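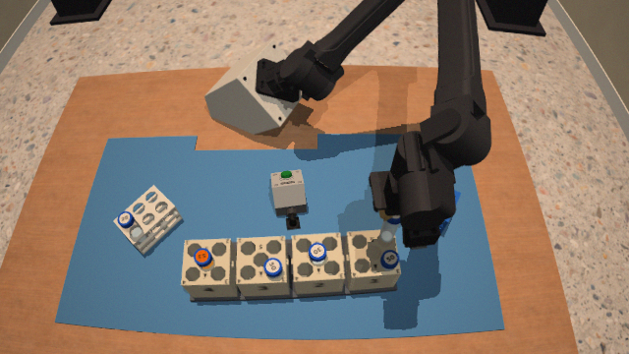
The tube bench in simulation, with both arms over the table.

Before You Sign for the Arm: Kimie Yoshida on Budgeting a Tube Bench

January 29, 2024

Kimie Yoshida keeps her equipment plan in a spreadsheet with 23 lines, and she is happy to go through all of them. The robot is on line six. "People laugh at that," she says. "They ask why the robot isn't on line one. Well, lines one through five are the stuff I had to know before I could even ask for a price!"

Yoshida runs sample handling at Vestia, a small testing lab that moves around 1000 tubes a week between racks, by hand, on two benches. She has wanted to automate one of them for as long as she has worked there. This January she got the go-ahead to plan it properly, with a supplier, Greltico, and a spending limit she won't tell me. (I tried.)
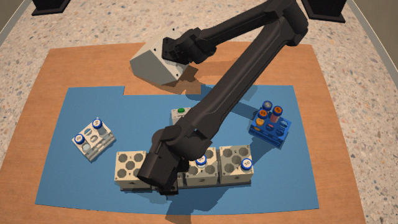

5 min read

So what comes before the robot? Tubes, mostly. Yoshida says the first line of any budget like hers should be whatever the gripper has to pick up, because that choice drags a lot of other costs along with it.

"We had caps from three different suppliers," she says. "Different heights, different grip. A person doesn't care, you just grab it. But I sat down with Toshio and he asked me how many kinds of tube we planned to run, and I said one, and he said, go and look in the drawer."

Toshio is Toshio Oda, the engineer at Greltico who builds the simulated version of the bench. He is a quiet presence in our call until the drawer comes up. "It was a good drawer," he says.

They settled on one tube body. Cap color could vary as much as the lab liked, so long as the shape stayed the same. Changing over meant using up old stock first, and that went into the plan as a delay and a cost of its own.

Lines two and three are racks. Yoshida loves talking about racks. She had assumed the lab would keep the ones it owned, and some of them did make the cut, but others flexed too much when she pressed a tube into them. "I stood there for an afternoon pushing tubes in and pulling them out. Hatsue thought I'd lost it." Hatsue Ishida, who works the bench every morning and will be the one loading it, eventually joined in and rejected two more.

Lines four and five cover the table and the mat. "The mat is the cheapest thing on the sheet and I've had more meetings about it than about anything else," Yoshida says. "Where does it end, can you wipe it, does it slide. I wanted it fixed down. I got it fixed down!"

All of that was worked out in simulation before a single quote was accepted. Oda puts the furniture in first and the arm second, then lets the customer move things until they stop wanting to. Vestia paid for the modeling as a separate item, with no obligation to buy the hardware from Greltico afterward. I asked Yoshida if that felt like money for nothing.

"No, I'd do it again tomorrow. I moved the racks so many times. If those had been real brackets and real holes in a real table, I'd be paying for each one. And it's fun! I'm sorry, but it is. You drag a rack over a bit, and you watch the arm go up and over to the far end, and you think, okay, there's room for that."
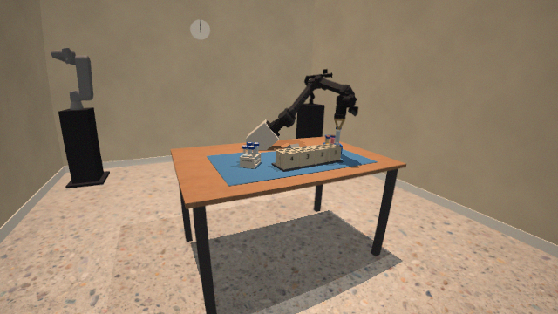 The part the quote leaves out

Temitope Bako handles purchasing at Vestia and has the reputation, which he enjoys, of reading everything. The first full quote came in at 78 pages with the appendices. He printed it.

"The price of the arm was clear. I had no complaint there," Bako says. "I wanted to find the sentences that began with 'customer to provide.' I used a green marker. By the end I needed another green marker."

Customer to provide: power at the table, compressed air if the gripper required it (theirs doesn't), a level floor, a network drop, training time for staff. Each was reasonable. None had a number beside it. Bako called an electrician and asked the facilities people at Flivside, the business park where Vestia rents its rooms, what they charge for work on the floor. Then he sent Yoshida a revised sheet, and she went for a walk.

"It wasn't awful," she says. "It was just bigger. But it was our number now, you know? I could stand up in a meeting and defend it."

She has kept the software on its own line too. Vestia uses a tracking program called Kütt to follow each sample, and connecting the bench to it is a job that neither side was keen to estimate. In the end they agreed on a fixed fee for a basic link, with anything fancier pushed to the following year. Yuzuki Maruyama, who looks after Kütt for the lab, argued for that split and is very pleased with it. "Basic means the bench tells us which tube went where. I can live on that for a year," she told me by email.

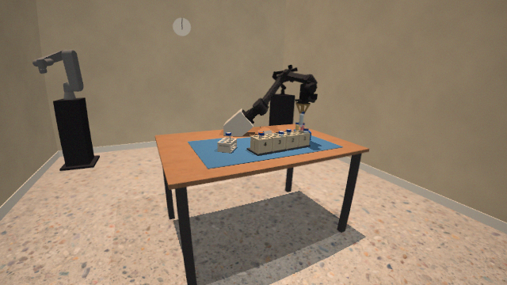
Floor space was the argument that nearly sank the plan. The room at Flivside is not large, and Yoshida had drawn her first sketch as if a robot bench took up only its own table. Then she started thinking about where people walk, where the cart turns, and how anybody gets behind the thing to clean. In the simulated room the gray arm is on its tall pedestal well away from the table, with open floor in between, and she fought to keep a gap like that in the real layout. Rent is charged by area, so Bako made her put the open floor on the sheet. "He was right, and I was so annoyed," she says. "It's an expensive piece of nothing. But Hatsue has to get a cart through there."

The second arm is not in this year's request. Yoshida wants the pedestal position marked and the power run to it now, while the electrician is in the room anyway, and the arm itself bought only after the first one has worked through a full year of samples. Oda supports this, which surprised me a little coming from a supplier. He says he would like to be called back by someone who knows what they want it for.

I asked Yoshida what she would tell another small lab starting out.

"Count your tubes first. A real week, with a bad day in it. Then go and look in the drawer." She scrolls down her sheet while she says this and stops near the bottom. "Oh, and spare gripper fingers! Ask for the price of those before you sign. I've got them down on line 19, and Temitope wants them moved up."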